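Can a robot arm tidy up yet? How to run a simple sorting test

Guides > Home and workshop > Trying things out

People ask whether a machine can do the washing up, or put the spanners back, and the answer depends a great deal on how you test it. A video of one good run tells you very little. This guide sets out a small tidying test that you can repeat on any bench arm and compare with your own results next month.

We use it at the Olham workshop before we let an arm near anything breakable. It takes an afternoon the first time.

What you need

A bench arm with a two-finger gripper or a suction cup, fixed down properly.
A flat board to act as the table top.
Small blocks in a few colours and shapes.
A shallow tray or box for each colour.
A stopwatch and a notebook, or the Kokum log sheet if you already use it.

Step 1: Fix the board

Clamp the board or stick it down with double-sided tape. If it slides when the gripper presses on it, every later position will be wrong and you will blame the arm for it. Check that the arm can reach all four corners without stretching out fully. Most small arms get shaky at full reach.

Step 2: Scatter the blocks

Spread them out with gaps between them for the first round. Mix the shapes. Cubes and hexagons give a gripper flat sides to hold, cylinders are fairly easy from above, and stars and hearts are awkward unless the fingers close at the right angle. A wedge is worth including, as a suction cup will often slip off the slope.
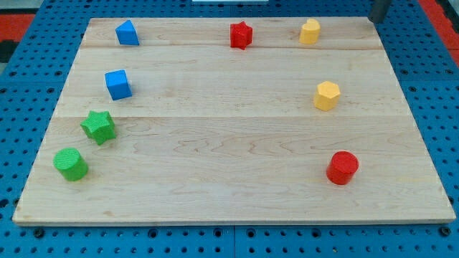
Is a test with blocks any use for judging real chores?

It tells you about the basic skills, which are finding an object, picking it up and putting it where it belongs. Soft, wet or tangled things need separate tests, and an arm that does well with blocks may still fail with socks.

Step 3: Set the task

Write the instruction down in one line and don't change it halfway through. Ours is "put every block in the tray of its own colour". If the arm takes spoken or typed commands, use the same wording each time. If it runs a fixed program, note the version.

Step 4: Run it and keep your hands away

Start the watch when the arm first moves. Stop it when the last block is in a tray, or when the arm has made no progress for 30 seconds. Don't nudge a block to help. If you have to step in for safety, the run counts as a fail and you start again from step 2.

For each run, write down:

Time taken
Blocks in the right tray
Blocks in the wrong tray
Blocks dropped or knocked off the board
Anything odd, such as the arm going back for a block it has already moved

Step 5: Make it harder

Once the arm can manage 2 clean runs in a row, change one thing at a time. Push the blocks together so they touch. Lay a star against a cylinder. Turn off the overhead light, or open the blinds on a bright morning. Changes in light caused more of our failed runs than the shapes did.

Reading the results

Our log has 842 runs in it so far, from three arms. The fastest clean run took 198 seconds, and a person can clear the same board far more quickly while talking to somebody. So speed isn't the reason to hand over a job like this at present. The case is better for dull work that can go on overnight, where a slow arm is fine as long as it doesn't need watching.

Look at the dropped blocks first. A block in the wrong tray is usually a colour or lighting problem and can often be put right in the settings. Drops point to the gripper, and new finger pads are cheap. We changed to the softer Kokkonen pads in September and drops fell by around half - the stars were still the worst.

Common problems

The arm stops above a block and does nothing: check the height setting for the board. It may have been saved for a different thickness.

Red and orange get mixed up: move any orange objects out of the camera's view, or mask that area in the software.

The gripper closes on air: redo the calibration. On the Ustness controller this is under Setup, then Tool, and the arm must be in its home position before you start.

Results get worse through the day: let the motors cool, then repeat the first run and compare.

Next guide: Folding a tea towel with one arm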